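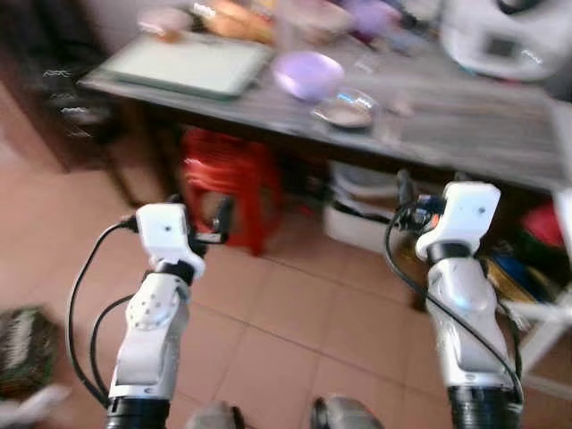

4. Cables and fingers, Brellura two-arm unit

The Pandar quick card says this check takes 4 minutes. Allow more. The card also says the cables "settle on their own" after the first run, and I have yet to see one do it.

Caution: Stop both arms from the Torka panel before you reach between them. A paused program is not a stop.

1. Follow each black cable by hand from the gripper down to the base of the arm. It should hang in a loop with some slack.

2. Turn each wrist slowly through its full travel. If the cable pulls tight, let out more slack and start over.
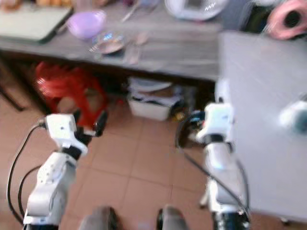 3. Do the same with the arm reaching low, under table height. Most cable trouble starts there, whatever the sales sheet claims.

Note: Error 479 is listed as a motor fault. Check the plug at the wrist before you order a motor - Mimoza Todorova has sent two good ones back.

4. Open the fingers all the way and wipe them down. Scuffs are fine. A finger that rocks when you push it sideways is not.

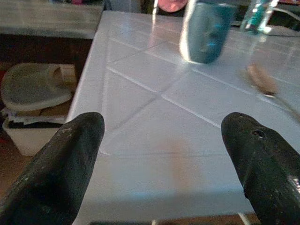 5. Tighten the finger screws by hand, then run 6 slow open-and-close cycles with nothing in the grip.

6. Set speed to 80 percent. The default is full speed, and Merja Manninen and I both think that is too fast for a new cable.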